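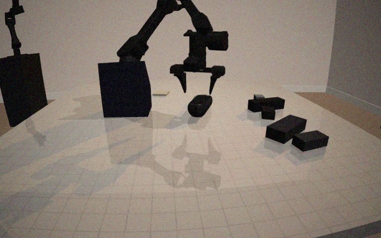
Aitana Toledo

Search tickets
Enter keyword or ticket number

Ticket 628: Wrist view rotated after scene reload; grasp planner rejects all candidates
Component: Suvus simulation bridge, perception module
Severity: 4
Status: Resolved, pending release

Summary

Following the upgrade of the Suvus bridge, the grasp planner returned no valid candidates for any object on the tiled platform. The overview camera, the joint states and the gripper commands were unaffected. The fault was limited to the transform published for the wrist camera, which did not match the pose from which the simulator rendered its images.

Conditions

The fault was reproduced in the tabletop scene, with a capsule-shaped target lying beneath the open gripper and a group of dark blocks to its right. A second arm stands at the left of the scene. It received no commands during testing, and removing its controller from the launch file made no difference.

Steps to reproduce

1. Start the Suvus bridge with the default scene.
2. Move the active arm to the pre-grasp pose above the capsule, with the fingers open.
3. Reload the scene from the tool menu. A full restart does not produce the fault.
4. Request a grasp from the Baudry planner.

Expected result: a ranked list of grasp candidates.
Observed result: an empty list, with the following entry repeated in the planner log.

WARN baudry.filter: candidate rejected, approach vector outside workspace cone
WARN baudry.filter: 174 of 174 candidates rejected
ERROR baudry.plan: no candidates remain, returning empty result

Investigation

Entry 1. The planner was run against a point cloud saved before the upgrade. It returned candidates as expected. The planner was therefore excluded as the cause, and the ticket was reassigned from the Baudry queue to perception.

Entry 2. Camera intrinsics were compared between the two bridge versions. The values are identical.

Entry 3. Raw color images were requested directly from the renderer, bypassing the bridge. The view looks steeply upward past the gripper fingers toward the planes of the room — the published transform states that the camera faces the floor.

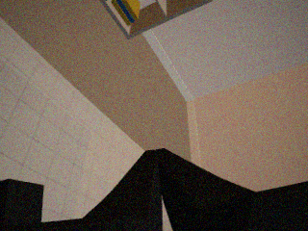
Figure 2. Raw render from among the gripper fingers, looking steeply upward.

Entry 4. The mounting transform was traced through the reload routine. On first load, the rotation offset is read from the scene file and applied once. On reload, the offset is applied again to the render camera, while the published transform is left unchanged. Points computed from the depth image are consequently placed on the wrong side of the wrist, and the workspace filter discards them.

Entry 5. A request to widen the workspace cone was considered and declined. The filter behaved correctly on the data it received, and a wider cone would permit unsafe approach directions.

Resolution

The reload routine now clears the stored offset before reading the scene file. A consistency check has been added that compares the render pose with the published transform and stops the bridge if they differ. The check was exercised over 1,000 scripted reloads without a mismatch.

Workaround for sites that have not upgraded

Restart the bridge after every scene change. Do not edit the mounting rotation by hand — the edited value will be wrong on the next clean start.

Remaining actions

The Ivberg test suite does not cover scene reloads, and a case is to be added before the August release. Users of the Havside calibration tool should discard any wrist calibration recorded after a reload on the affected version.

Last updated: 21st April

Contact support | Copyright Suvus | Back to top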